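5. Before you install the Harkholm desk fan

Find a home for the fan before you open the bag of screws. It is a small bag and the screws are smaller.

1. Clear a flat, hard surface. Carpet counts as neither.
2. Leave 11 inches behind the fan. It breathes in from the back, like a gossip.
3. Press the base down until it clicks. If it clicks twice, lift it off and start again.
4. Plug it in and choose speed 1. Speed 5 is for people who own paperweights.

CAUTION: Do not run the fan in a room below 70 percent patience. The timer has opinions.

Note: Close your laptop and keep it well clear while you tighten the screws. 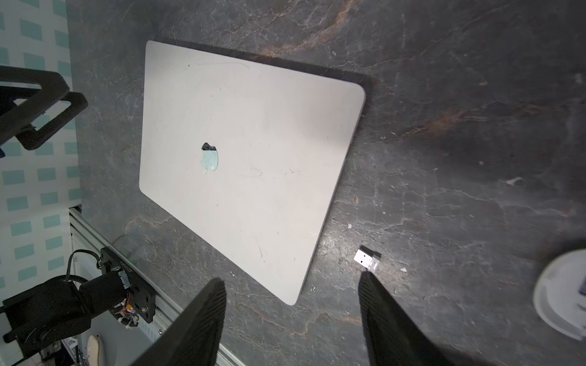

Fig. 11. Laptop closed, lid up.

5. Peel the film off the control knob. Most owners get to this by April.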